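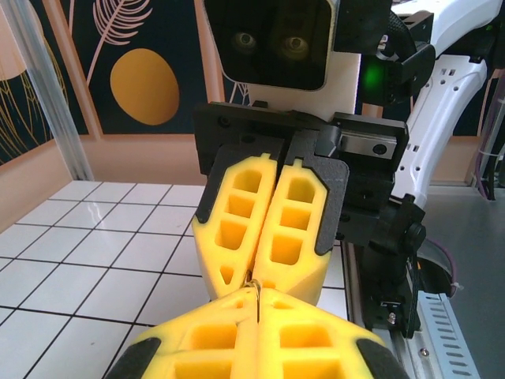

Gridded table with the navy panel behind it

Forum > Rooms and Finishes > Tables and Worktops > Glossy white grid top, what to do about the glare
Last updated: March

mingxuan_y
Looking for opinions on the table on the left. It's a white top with a black square grid and it's glossy, so it throws light back at you. I moved in there in March and I'd like to fix this before I buy anything else. The overhead lights stay, the landlord in Girnden won't change them. I can spend up to $200.

Options I've thought of:
a matte film over the whole top
sanding it down and putting on a matte clear coat
a new top from Fuder, their number 1012, plain gray

I want to keep the grid if possible. I use the lines to square things up when I lay out paper and fabric.

gmackay
Don't sand it. If the lines are printed you'll go through them in one corner before the rest is even dull. I did that to a kitchen table with a checked pattern and ended up painting the whole thing.

Film is the easy way. Get the widest roll you can so there's no seam. Wipe the top down first and let it dry overnight.

Sigrun L
Film will lift at the edges if you slide things across it all day. I had it on a cutting table for five months and the front edge went first. It also picks up marks that don't come off.

What is the top made of? That matters more than anything else here. You can't tell from the picture.

mingxuan_y
I don't know. It was there when I took the room. No label underneath that I could find. It doesn't scratch with a fingernail, that's all I can tell you.

ipurves
Different view: leave the table alone and look at the wall. You have a dark navy background with a golden yellow oval and a pink leaf on it, then peach along the bottom right above the table edge. Next to all that, a bright white top is going to look brighter than it is. I'd cover the panel with something plain and pale, or take it down, and see how the table looks after that.

gmackay
The wall doesn't cause reflections. The lights do.

ipurves
I didn't say it caused them. I said the contrast makes the white stand out more. Hang a sheet over the panel for a day, it costs nothing.

Sigrun L
I like the panel. The thin gold drawings at the far left are nice too. I'd keep it and paint over the peach if you're allowed to.

mingxuan_y
The panel stays, I like it as well. I'll ask about paint.

rpadilla
See thread 1646, same question with a black top. Most people there ended up with a loose mat. For you I'd get a clear matte desk mat, so the grid shows through. Ukener makes one. It isn't fixed down, so if you hate it you can roll it up. Mine was roughly a third of your budget and it lies flat as long as you don't store it folded.

Only complaint is that the lines look a bit soft through it. Fine for fabric. For paper you might want to lift it.

gmackay
Soft lines would bother me. Film sits tight and stays sharp.

Sigrun L
Until it lifts.

mingxuan_y
Going to try the mat on one half and leave the other half bare. If the lines are too soft I'll get a sample of film from Nic Giolla and test that in a corner. Sanding is off the list.

rpadilla
Measure twice before you order, they don't take back cut lengths.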